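Rolling Lightweight Cloths for Drawer Storage

Updated January 30, 2026
Filed under: Linens, Bellamy drawer series

This method applies to thin, smooth cloths that slide out of a flat fold. Heavier cotton and terry should be folded in thirds as described in the Plondville shelf guide.

You need a clear, flat table longer than the cloth and a drawer or bin at least 9 inches deep. Clips and bands are optional.

1. Lay the cloth face down with a long edge toward you. Smooth it from the center outward with the flat of the hand.

2. Fold the far edge in by about 2 inches. This fold becomes the pocket that locks the roll.

3. Fold both short ends to the middle if the drawer is narrow. Otherwise leave them open.

4. Roll from the near edge. Keep both hands on the roll and move them together. Uneven pressure makes the fabric gather at one point, and the roll comes out thicker there.

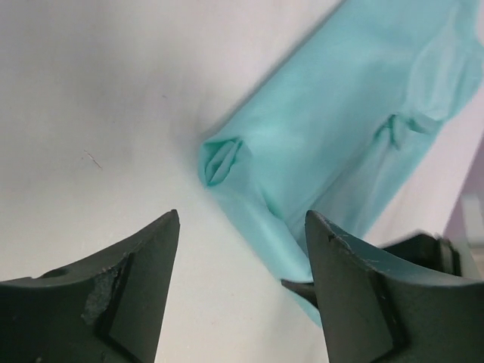
Small wrinkles along the length are acceptable and do not need to be worked out. A pinched crease is different: it will set if the cloth stays in the drawer for more than 30 days. Unroll as far as the crease, pull the fabric flat across its width, and roll again.

5. Tuck the last turn into the pocket from step 2. If a tail of fabric stays loose, push it into the open end of the roll with two fingers.

6. Place the rolls in the drawer side by side, tucked edge down. Do not stack more than two layers.

Slippery fabric may unwind when the drawer is opened. Pack the row snugly or place a divider at the open end. The Vimiditz divider, part 1418, fits the Bellamy drawer without trimming.

Next in this series: fitted covers (February)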